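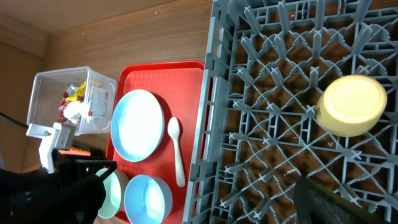 Trurkdale Table Set

The Trurkdale Table Set is a collection of recorded robot demonstrations of household tableware handling, gathered in the town of Trurkdale for training manipulation systems. It covers the moving of plates, bowls, cups and spoons between trays and dish racks, a job most people learn as children and spend the rest of their lives avoiding.

Background

The project began as a side effort of Urnach, a small workshop that had built a gripper and wanted it to do something. Early plans called for a robot that could clear a restaurant. These were reduced to a kitchen, then to a table, and finally to a tray.

Method

Each example, called an episode in the project's notes, is recorded while a human operator steers the robot through one task. Video from a wrist camera is stored with the position of the arm and the opening of the gripper. The learning system is later trained to predict the operator's next movement from what the camera sees, bad habits included. Operators were therefore asked to avoid fidgeting, a rule followed with mixed results.

Between episodes the tableware is rearranged by hand. Plates are shifted, bowls swap places and the rack is turned, so that the system cannot simply memorize where everything lives. Unrelated objects, such as storage boxes full of wrappers, may be left near the work area as clutter. Resetting the table often takes longer than the task itself, and the project's handbook gives it a chapter of its own – the longest one.

Contents

The first release, named Brito, contains 500 episodes. The second, Trara, contains 1000 and adds written instructions for each task. Episodes are sorted into 2 groups, clean and recovered. A recovered episode is one in which something slipped or was missed and the operator put it right. These were at first thrown out as embarrassing, then restored when systems trained only on clean episodes proved helpless after their first mistake.

Spoons are the least popular item among operators. A spoon lying flat offers the gripper very little to hold, and its handle can hide behind a finger at the moment it matters most.

Criticism

Users have noted that the set favors plastic tableware and says little about glass. The maintainers have described glass as a long-term goal. A separate complaint, that many episodes are dull to watch, has been accepted without dispute.

See also

Imitation learning
Teleoperation
Dishwasher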